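Bakotora opens its doors, lets the robots arrange the flowers

Saturday's open day at Bakotora ran long, ran crowded and ran mostly on coffee. Doors opened at ten. By quarter past there was a line down the stairwell and somebody had propped the fire door with a chair.

Oct 17, 2026 was the date on the flyer and for once the date on the flyer held. The company has pushed this thing back twice already. First for a lease problem, then for a shipping problem. No problems this time, or none they told us about.

The draw was the flower table. Bakotora builds handling software for robot arms and has spent the better part of a year on artificial flowers — stems, leaves, big floppy heads, all the stuff that bends when you grab it. The customer, if it all works out, is Miletti, the event decor outfit that rents silk centerpieces to hotels and wedding halls. Miletti's people were there in matching green lanyards, taking notes and not saying much.

Setsuko Shibata ran the demo. She kept the talk short. Boxes and bottles are easy, she told the first group, because a box is the same box after you pick it up. A stem is not the same stem. It swings, it twists, it drags a leaf along with it. Then the leaf comes off and you have a leaf on your table.

There were plenty of leaves on the table.
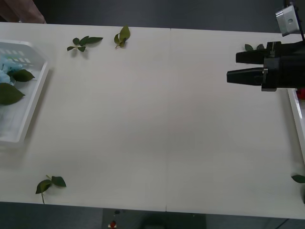 Yusof asked what everyone near the rope was thinking, which was why not just pay a person to do it. He had rented from decor companies for years, he said, and the stems always came back bent anyway, so what exactly was the robot saving?

Shibata took that one straight. Nobody at Bakotora is claiming the arms are faster, she said. They are slower. The point is the sorting after an event, when crates come back at two in the morning and everything in them is tangled up. That is the shift Miletti has trouble filling, and that is the shift the company wants to cover.

Numbers, for those who like them. The project has logged 3,262 picks since it began, going by the sheet taped up next to the coffee. Of those, 559 were done last week alone, when the team was cramming for the open day. Shibata would not give a success rate. She said it changes too much from one flower type to the next and she did not want a single figure floating around town. Fair enough, but we asked twice.

The second half of the demo brought in both arms. Two arms on one table is a harder thing than it sounds, according to the handout, since each has to know where the other one's elbow is. The handout was two pages and had a diagram that this reporter did not follow.

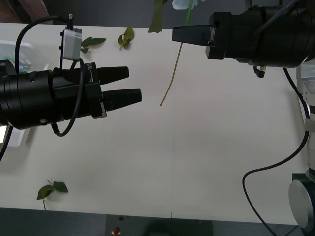
Two grippers reach in over the flower table from opposite sides during the demo at Bakotora.

Visitors could stand at the rope for as long as they liked, and a few did. One boy stayed through three groups and had to be steered out by his grandmother. Other people drifted to the back room, where Pullari had a booth. Pullari makes the padded crates that the flowers travel in and had brought 100 free samples of a foam divider. Gone by noon. The rep said she should of brought more.

Back at the table the talk turned to cameras. Each group got to see the view from up close at the gripper, on a screen big enough for the folks in back. That got the best reaction of the morning, some actual oohs.
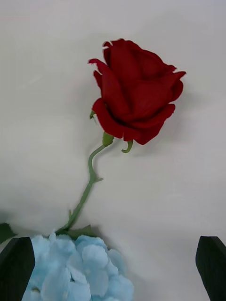 Teaching the software to tell one flower from another is where most of the summer went, Shibata said. Color helps but not as much as you'd think, and a hotel order can be all white. So the software leans on shape. A rose on its long thin stem is one kind of job, with a bend just under the bloom and a thorn farther down. A hydrangea is another, all those little blue florets packed in one lump and no obvious place to grab. Her team tries to go for the stem every time. Grab the head and you crush it, and then Miletti is out a flower and Bakotora is out a customer. She got a laugh for that, though the green lanyards did not join in.

Questions went on past the half hour. What happens if the power goes. Would it work with real flowers (not yet, too wet, too fragile, maybe never). Does it make a lot of noise at night. How many jobs. On that last one the answer was careful. Miletti says it has no plan to cut its warehouse crew and has had openings posted since spring. No one from the crew was at the event that we could find.

A man in the second group wanted to know if he could buy one for his wife's craft room. He could not.

There was also some grumbling about parking. The lot behind the building holds very little and Bakotora had given part of it over to the taco truck. People parked on the grass. The building manager was seen walking up and down the grass with a clipboard.

Still, the mood was good. Most people who came through were neighbors who have walked past the frosted windows for years with no clue what went on behind them. Several said so. One woman had figured it was a dentist.

The last group of the morning got the longest look, mainly becuase the group after lunch was late. Shibata talked them through grip force, and how hard is too hard on a thin stem with wire inside. Squeeze near the end, she said, and the whole thing acts like a fishing rod. Every small move at the bottom is a big move at the top. They have tried slower wrist turns and are happy with those so far. Softer fingertips are next on the list, probably in the new year.

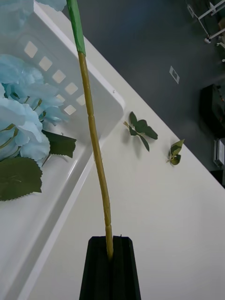
A gripper holds a long artificial stem by its lower end, with hydrangeas in the basket alongside.

What comes next is a trial at Miletti's own warehouse. No start date. Shibata said only that the paperwork was moving and that she would like to be in there before the holiday party season, when the crates really pile up. Miletti's folks, asked on the way out, said they liked what they saw and would be in touch with Bakotora this month.

Bakotora plans a second open day and says it will take sign-ups by email this time, in half hour slots, so the stairwell stays clear. School groups should write ahead. No taco truck is confirmed.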